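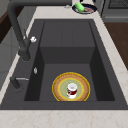 Kineck Forums > Simulation > Faults and odd results
Success check passes when the cup gets thrown at the plate

drybasin
Posted 2022-04-18
Running the Zivia policy on the sink task in Kineck, cup onto plate. 200 episodes, 130 marked as success. I was ready to be happy about that and then I watched the replays. In a lot of the "good" ones the arm lets go way too high, the cup falls, hits the plate and bounces. The check fires on first contact. Whatever the cup does after that doesn't count, including going over on its side and rolling off into the basin.
Has anyone else seen this or did I break my config?

torque_grump
You didn't break it. The check asks two things: is the cup touching the plate, and is the hand clear of the cup. A thrown cup passes both. I don't trust any number that comes out of that task and I'd say so to anyone who puts it on a slide.

m_halloran
Bit harsh. The end state is fine in plenty of episodes. Cup upright on the green part of the plate, plate flat on the bottom of the sink. What more do you want from a benchmark?

torque_grump
I want to know how it got there. A still of the last step looks the same whether the arm set it down or dropped it from faucet height.

fdalbello
Fiorella Dal Bello here, I keep up the kitchen scenes. The check is meant to wait until the cup settles. There's a setting for it, settle_steps, and it should be 100. If you started from the older Grarkelia task file it is 4. Please look at yours before we call this a bug.

drybasin
It's 4. I never touched that file. It came with the download.

torque_grump
So it's a bug.

fdalbello
It's an old default. But ok, point taken, it should not be in the download.

wetbench22
My problem with this is what comes next. We put a policy with a great sim score on our Rey arm in December. First run it came down over a steel sink, opened the hand early and the mug went to pieces in the basin. Second run it drove the wrist into the faucet and the force limit tripped. A person had been reaching into that sink to pick out chips right before the restart. Arm was disabled at the time, but that was good habits and nothing to do with the software.

m_halloran
The faucet hit has nothing to do with the success check though. Different problem.

wetbench22
Does the check look at collisions? Anywhere?

fdalbello
No. They go in a separate log and don't count against the score.

wetbench22
Then I'd call it the same problem. That spout hangs right over the left part of the basin and the policy can smack it all day for free.

s_kyriakidis
Stelios Kyriakidis, I run the test cell at our shop. I half agree with m_halloran. A sim score was never a safety sign-off and anyone treating it as one has a bigger issue than a bad default. Our rule is slow speed, door shut, soft cups, no matter what the sim says. Still, a score that ignores contact with fixed parts shouldn't be called "success." Call it "cup touched plate."

drybasin
Reran with settle_steps at 100. Same seeds, same policy. It's a lot lower and I'm not posting the number until I've been through the replays by hand. One I watched still passed with the cup hanging half over the rim of the plate, not moving.

torque_grump
Of course it did. There's no test for upright or for where on the plate.

m_halloran
Would you fail a cup that's on the rim but stable? I wouldn't.

torque_grump
With coffee in it, yes.

fdalbello
I'll add an upright test and pull the old file. Collisions I need to think about, some tasks need contact with the sink walls and I don't want to fail those. Can you send me the seeds for the rim case?

drybasin
Sent. Leaving this open till I see the new file.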